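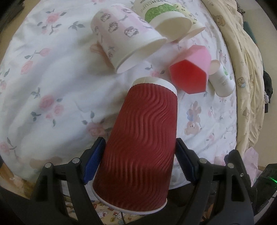
Ripple cup is the trade name for a disposable paper cup with a second, corrugated layer of paper around the body. The inner cup is an ordinary single-wall one, and the outer layer is fluted so that pockets of air sit between the drink and the hand. The flutes may run straight up the cup or in waves; a deep red sleeve with close, S-shaped ridges is a common pattern, and it usually stops short of the base, leaving a plain white band at the narrow end. Sellers also use the names "triple wall" and "insulated", neither of which has a fixed meaning.

Construction

A paper cup is made from a fan-shaped blank, wrapped round a cone and sealed along one side seam. A separate disc forms the bottom. The top edge is then rolled outwards into a rim, which stiffens the mouth and gives a lid something to grip. On the ripple cup the fluted layer is glued on afterwards. A typical size holds 300 ml when filled to the brim, although sellers often quote this as if it were a serving. The usable amount is smaller.

The inside is lined, most often with a thin film of polyethylene. Paper without a lining softens soon after a drink is poured in.

Claims about heat

The ripple layer does slow the passage of heat to the fingers. How much it does so is less certain than the packaging suggests. The maker Zundadholm advertised its Odex range as comfortable to hold "for 10 minutes", but gave neither the starting temperature nor the thickness of the paper. Grigore Buzatu, writing in the catering newsletter Skomiria, compared ripple cups with two stacked plain cups and found little to choose between them. His test has its own faults: the cups came from a single box, and the judgement was made by hand. Neither source should be leaned on heavily.

Printed cups

Single-wall cups are more often sold on their decoration. Cartoon heads and bows on pale pink, green leaf patterns and small repeated figures on yellow are all met with in party packs. The print is on the outside only and has no bearing on strength. "Party grade", a phrase seen on some wrappers, is not a recognised grade of anything.

Faceted cups, with sides made up of flat planes, are sold alongside paper ones and used in the same way. They are sometimes listed as ripple cups in error. A facet is a shaping of the wall itself and traps no air.
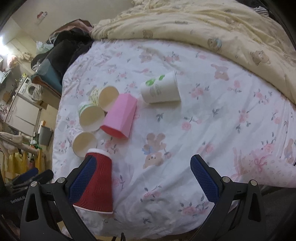

Mixed sets

Households tend to end up with odd cups left over from several packs. Lenuța Coman's household guide Filip advises sorting them by rim width before stacking, and this is sound, as cups of different taper jam together or lean. Her further claim that a mixed stack "ruins" the rims is not supported by anything in the book.

Disposal

Many cups carry wording that implies easy recycling. The lining has to be separated from the paper first, and not every mill can do this. Local rules differ, and the printed symbol on a cup is a poor guide to them.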